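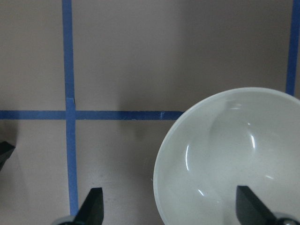
Taping a Table into Squares: Frequently Asked Questions

These are the questions we get most often at the Ostbridge tableware workshop about laying out a tabletop with painter's tape for arranging bowls, plates and racks. Answers are by Kosmas Antoniadis and Trilok Ahuja.

Why use tape at all?

It gives everyone the same set of places. If a note says the bowl goes in the second square from the near edge, two people will put it in the same spot. Tape can be put down in an afternoon and taken up again when the layout changes.

Which tape should I buy?

Ordinary blue painter's tape from a hardware store is fine. Avoid duct tape and packing tape. Both can leave glue behind, and packing tape is hard to see on a plain surface.

Do the squares have to be exact?

No. Measure the first strip in each direction from the table edge and work from there. A strip that leans a little won't matter for most layouts. If a strip is off enough that a plate rack no longer fits its square, pull it up and lay a new one.

What should I do where two strips cross?

Lay one over the other and press down with your thumb. You will get a small raised patch. A light bowl can rock if its foot sits half on the patch, so set it inside the square or fully across a single strip.

The tape has a nick in it. Do I need to replace the whole strip?

Cut out the damaged part and put a short piece over the gap. Replace the whole strip once it has 3 patches or the ends start to curl.

How should I set out plates so that each one can be seen?

Use one rack per plate and stand the plates on edge. Place the racks on a diagonal, with the largest plate nearest to you. The plates may overlap a little from where you stand, but the colors still show.

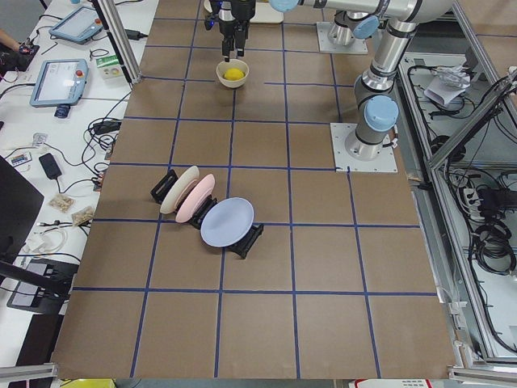

Keep the bowls on a different part of the table from the racks. A bowl pushed up against a rack leg is awkward to lift out.

Can I put food in the bowls?

Whole fruit with a peel is fine, such as a lemon or an orange. Please don't use cut fruit on a taped table. Juice gets under the edges of the tape and makes it lift.

Does the color of the dishes matter?

Pale dishes are easy to see on a brown or gray top. Cream, light pink and light blue can all go on the same table. Very dark blue dishes are harder to pick out next to the tape.

How do I clean the table with the tape on?

Wipe inside each square with a damp cloth, then dry it. Wipe along the strips, not across them. Don't soak the surface or use a spray cleaner near the tape.

How long can the tape stay down?

Check the label on the roll. We change ours every 2 months, and sooner in June when the room is warm. To remove it, pull slowly and keep the tape low against the table.

Can I borrow racks and bowls?

Yes. Members can take up to 3 racks at a time from the Stergiou cabinet. Write your name on the sheet inside the door and return everything clean.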